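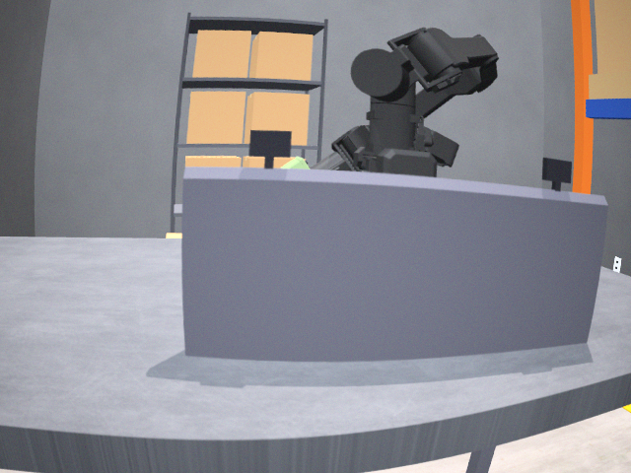 Robótica de manipulación. Apuntes de la práctica 3: planificación con oclusión parcial

Profesor: Miloslav Charvát. Ayudante de laboratorio: Trinh Giáp.

1. Planteamiento

En la práctica anterior el planificador conocía la posición exacta de todos los objetos porque la leía del simulador. A partir de ahora esa lectura queda desactivada durante la ejecución. El nodo de percepción recibe solo la imagen de la cámara y el estado articular del brazo, y con eso tiene que estimar la pose del objeto de color verde claro. La pose verdadera se guarda en el registro y se usa únicamente al evaluar.

La dificultad está en el panel gris que queda entre la cámara y la zona de agarre. Del objeto asoma solo la parte superior, y el extremo de los dedos puede quedar también tapado. Un detector entrenado con objetos completos tiende a colocar el centro demasiado arriba, y el error pasa directamente a la altura de agarre.

2. Estimación de la pose

El módulo Costeo devuelve una máscara y una pose con su covarianza. Pasos:

Segmentar por color en espacio HSV. Los umbrales iniciales están en el fichero de configuración.
Ajustar el modelo geométrico solo a los píxeles visibles. Los píxeles del panel se marcan como desconocidos, nunca como fondo.
Propagar 2000 partículas y quedarse con la media ponderada.
Si la varianza en z supera el umbral, pedir otra observación antes de planificar.

El tercer paso es el más lento. Quien trabaje en un portátil sin GPU puede bajar el número de partículas mientras depura, pero la entrega se evalúa con el valor indicado.

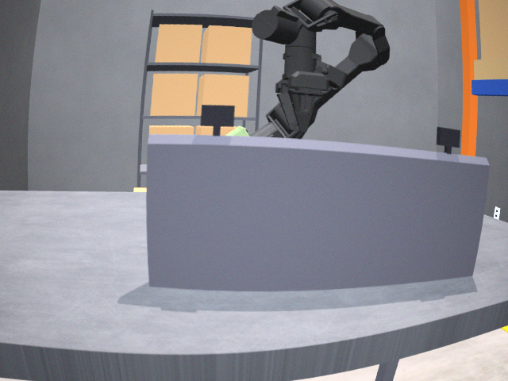 3. Planificación del movimiento

El panel entra en la escena de colisión como una caja con holgura de 31 mm. La mesa y la estantería del fondo se cargan desde el modelo estático. Se usa RRT-Connect con un máximo de 4000 iteraciones y, después, un suavizado por atajos. Conviene fijar la semilla al comparar configuraciones.

La aproximación final se calcula aparte, en espacio cartesiano y en vertical. Si la cinemática inversa da varias soluciones, se elige la más cercana a la configuración actual. Un cambio de codo a mitad del descenso suele acabar en colisión con el borde superior del panel.

4. Control

El controlador de articulaciones es el mismo de la práctica 2. No hace falta volver a sintonizarlo. Durante el descenso se limita la velocidad y se vigila el error de seguimiento; si crece, el estado pasa a RETROCESO y el brazo sube por la misma trayectoria.

5. Entrega

Código, fichero de configuración y registro de las ejecuciones, todo en el repositorio del grupo. En la memoria hay que incluir la gráfica del error en z frente a la fracción visible del objeto y comentar los fallos uno por uno. El plazo termina el lunes a la hora de clase. Las dudas de instalación, a Trinh Giáp.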